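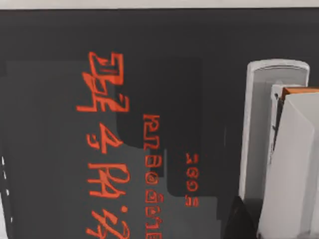 Unit 5 handout: Costing a manipulation cell

Read before the tutorial. Bring a calculator and your own copy of the blank budget sheet.

5.1 Scope of the estimate

A manipulation cell is usually quoted as an arm, a controller and a gripper. The quote is the smallest document you will handle. An estimate for this course covers everything needed to take the cell from an empty bay to an accepted task: hardware, simulation licences, fixtures, guarding, freight, labour and the first year of consumables. Leave out floor space and mains power unless the bay needs new wiring.

State the task first, in one sentence, with the object named. "General pick and place" is not a task and will be marked as incomplete.

5.2 Simulate before you order

Reach, finger clearance and camera placement should be checked in simulation while the purchase order is still in draft. A rendered view from close to the gripper is good enough to judge how much of the work surface the fingers hide on approach. It says little about grip force, cable drag or glare from a real display, and these remain as risk items on the sheet.

Simulation has its own cost line. Include the licence, the workstation and the modelling hours. Students routinely enter the first and omit the last.

5.3 Worked case: Solanki bench cell

The Solanki bench cell handles small electronic goods on a table. Two suppliers were invited to quote, Vellent and Britine. All amounts are in dollars before GST.

Gripper, Vellent: 2831, fingers and mounting flange included
Gripper, Britine: 1511, flange extra
Flange for the Britine unit: 200
Spare finger sets: 2, priced on application from either supplier

On hardware alone the Britine option comes to 1711, a difference of 1120. Čestmír Vondráček's original costing stopped at that point and recommended Britine. Crisóforo Galindo's review added integration labour: the Vellent driver was already in use on the Wundel controller, while the Britine unit needed one written and tested. At the internal labour rate the saving disappeared in under two days of programming.

Note that the review did not change any quoted price. It changed the boundary of the estimate.

5.4 Contingency and timing

Carry contingency as a separate line. Do not spread it through the other items, as it can't then be released or reported. For a first cell of a given type, 15 per cent of hardware and labour is the course default – justify any departure in writing.

Fingers are wear parts. Budget for replacement from the first year and record the tip material, because a substitute with different friction may require the grasp to be retuned.

Orders against the current financial year must be goods-received by the end of June. Work backwards from that date, allowing for freight and customs clearance, and show the latest order date on the sheet.

5.5 Tutorial task

Rework the Solanki case with the labour rate halved. State which gripper you would buy and at what number of integration days the decision reverses. One page, with the sheet attached.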